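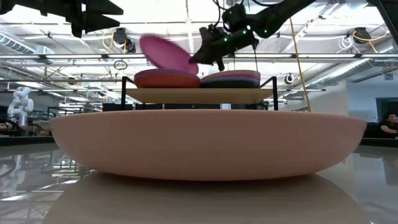

What the second round of buying looks like

Flarmont's lab buys its robot equipment twice a year, and the November order is nearly final. The person who runs the budget there agreed to go through the list line by line, on the condition that we leave out names and unit prices. We met on Sat 6 October at the lab.

The first thing on the list is fingers. Not arms, not grippers, just the fingertips. "We have 25 spare pairs on the request and I expect to be asked why," the budget lead said. "They wear. On the last order we put in for too few and then paid rush shipping twice."

The arms themselves came from the spring budget, through a reseller called Darwish. The lab had quotes from two other suppliers. Darwish was in the middle on price, but would put the spare parts terms in writing. "The arm is the easy part to price. You get a quote and it stands. What got away from us was everything bolted to it or plugged into it."

Cables are the example that kept coming up. The spring plan had one line for cabling and it was used up by the second week. The new plan splits it into power, data and camera lines, 138 cables in all, with the lengths measured on the floor before anything goes to purchasing. 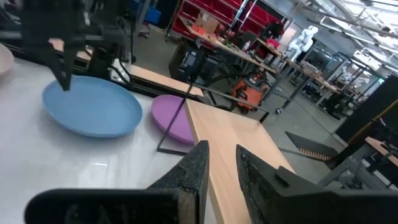
Tables and stands have their own page in the November plan. Most of the budget lead's time has gone there, since each work cell needs a surface, a frame and somewhere to mount the cameras. The glossy white tabletop under the blue plate is a finish the lab is now reconsidering. "It reflects. It wipes down fast, and people like that, but I have a request in for matte samples from Farkmont before we commit to more of them."

Dishes are cheap by comparison. The plan allows for 274 pieces of tableware in mixed sizes and colors. "It's the smallest number on the page and it gets the most questions in the meeting," the budget lead said. "Somebody always offers to bring plates from home. I say no, I need to be able to reorder the same ones."

Service is the part still open. Ukport has offered a yearly contract with two visits, and the lab is comparing that with paying by the call. Last year's downtime came to 70 hours across all the cells - less than feared, but most of it fell in one month. The budget lead is leaning toward the contract and wants the response time spelled out first.

Asked what other labs should put in a first budget, the answer was storage and floor space. "Bins, shelves, carts. Put them in at the start. We took ours out of the travel money."

The request goes to purchasing once the matte samples are in.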